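5 February 2018
By Cillian Ó Conaill

The morning was given over to the Skandbridge correspondence, which had accumulated during my absence. Mansour has confirmed the revised schedule for Gomden. Up to 2000 printed labels will be delivered before the end of February, with a further 600 held in reserve. I replied accepting these terms and asked that the invoice be addressed to the Tinia office.

The remainder of the day was spent in the workroom on the matter of the table. It has been agreed that small items are to be returned to their proper places at the close of each session. The kettle belongs upright on its base, the utility knife in the drawer with its blade withdrawn, and the mouse with the computer. Plates used at the table are to go back to the kitchen on the same day.
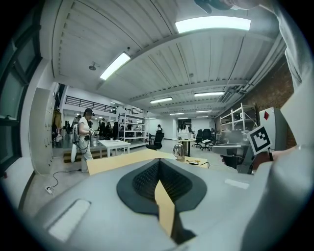
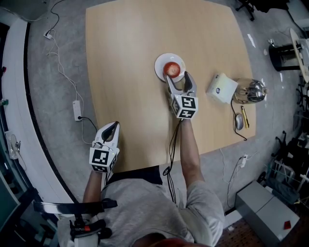 I have drafted a one-page notice to this effect and intend to circulate it tomorrow. The paragraph on power cords required two attempts. The first version prohibited any cord from crossing the carpet, and I could not see how the wall outlet would then be of use to anyone. The second asks that cords be kept clear of the walkway and unplugged at night.

The question of lighting remains open. The quotation for replacement tubes came to 200 dollars, exclusive of labor, and I have requested a second quotation before approving the expense. The budget for the room stands at 1000 dollars until the next review, and shelving must also be paid for from that sum.

Left the office at six. The Gomden file is still on my desk and should be read before Mansour telephones.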